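10/17/26
Pludeo, hose couplings, pressure decay

Continuing from the last entry. Manifold was left closed overnight with all ports blanked, supply off. Gauge had dropped slightly by the time I read it. The drop matches the room cooling when the heating goes off, so I am treating the manifold itself as tight. Did the soap check anyway on the blanks and the isolation valve. No bubbles. The old thread sealant on the valve body looks poor and should be redone when the rig is next apart.

Test pressure 100 kPa, air. Same as the February runs so the numbers can be compared directly.

Specimens: 7 lengths of the Tristier tubing from the new roll, cut square with the guillotine cutter, not the hand snips. Ends deburred inside only. Labeled with paint pen near the middle, well clear of the clamp zone. The tape labels from last time came off in the oven and we lost track of which was which, so no more tape.

Procedure as run:
Fit barb dry, no soap or oil. Push to shoulder. Clamp centered on the second ridge, tightened with the preset driver. Leave to stand through lunch. Connect, pressurize, close the supply valve, wait for the reading to settle, then start the timer. Log pressure and air temperature together at each interval.

The settling step matters more than the write-up from February suggests. Tubing creeps outward for a while after pressurizing and the pressure falls as the volume grows. Starting the timer right at valve closure counts this as leakage. I reran the first specimen both ways. Apparent leak rate with no settling was well above the settled one, on the same joint, untouched between runs. The February values are probably all high by a similar margin. They can still be ranked against each other but I would not quote them as absolute rates.

Temperature correction: ideal gas, absolute pressure, using the sensor taped to the manifold. Merike's spreadsheet had the correction applied to gauge pressure, which gives too small a shift. Fixed in the shared copy and left a comment in the cell. She should check that the older tabs do not pull from it.

Results, first pass, room temperature:
Five specimens level with the blank after correction. No measurable leak.
2 specimens with a steady fall. Bubbles at the clamp on both, in the same place, under the worm housing, where the band does not follow the tube.

Rotated the clamps a quarter turn on both leakers and retightened to the same setting. One sealed. The other improved but did not come level, and the leak followed the housing round to its new position. So this is a clamp problem. The barbs are fine as far as I can tell. Pulled the bad one off and looked at it under the magnifier: shallow witness mark from the band all the way round except for a short gap under the housing. No cut in the bore, no flash line on the barb at that spot.

The Sepp clamps have an inner liner that bridges the gap. We have one opened bag in the drawer. Tried one on the bad specimen after trimming the end back to fresh tube, and it held level with the blank. One result on one joint, so noted only. Would need a full set before recommending the change, and they cost more.

Second pass, warm. Oven set to 38 °C, specimens unpressurized, with clamps on. Took them out one at a time and connected while still warm. This is awkward. The tubing softens noticeably and kinks near the barb if it is carried by the fitting. Carry by the middle of the tube. Readings drift the whole time as the tube cools, and the sensor on the manifold knows nothing about it. I do not trust any of the warm numbers and have struck them through in the log. Either the manifold goes in the oven too or we let the specimens come back to room temperature and only test for what the heating did to the joint. Elīna prefers the second because it is closer to what happens in a parked vehicle. I agree, and it needs no new hardware.

So the warm pass will be repeated as: heat, cool to room, leave alone, retighten nothing, test. Clamp torque to be checked afterward by backing off, never before.

Side item: the roll. Elīna Grigaitė measured wall thickness at the cut faces and it is uneven round the circumference, thicker on the side that faces outward on the spool. Within the Tristier drawing tolerance but toward the edge of it. I did not record clamp position against the thick side, which was careless. From the next set on, put a paint dot on the thick side at each end and note where the housing sits relative to the dot. If the leak only shows when the housing lands on the thin side, we have an orientation instruction to write and can keep the present clamps.

Ask the Prusau warehouse whether the roll came from the start or end of the batch. They usually keep the tag.

Housekeeping. Regulator knob is loose on its shaft and turns a little before it bites. Approach pressure from below only. The driver is due for its check and the sticker is already faded. Soap solution used up, mixed more, bottle marked. Please wipe the manifold down after bubble checks, the dried residue hides fresh bubbles.

To do:
- reseal valve body
- repeat warm set with the revised sequence
- thickness dots on all new cuts
- Merike Vaher to check older tabs against the corrected formula
- price for Sepp clamps in the next size down
- find the missing blank plug, ours is on loan to the other rig 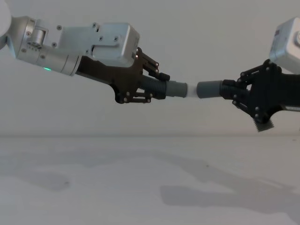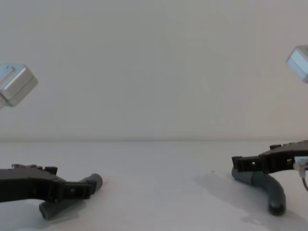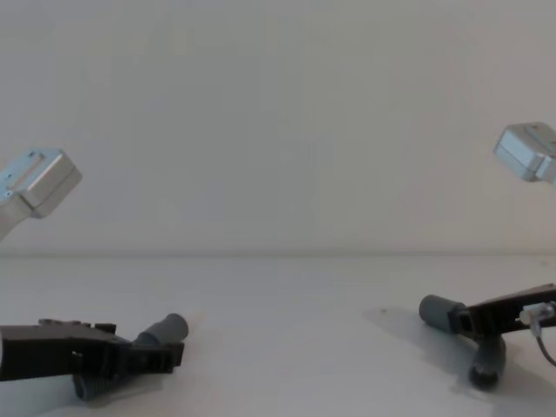

White bench top and back wall in all three. Hose assembly in the first.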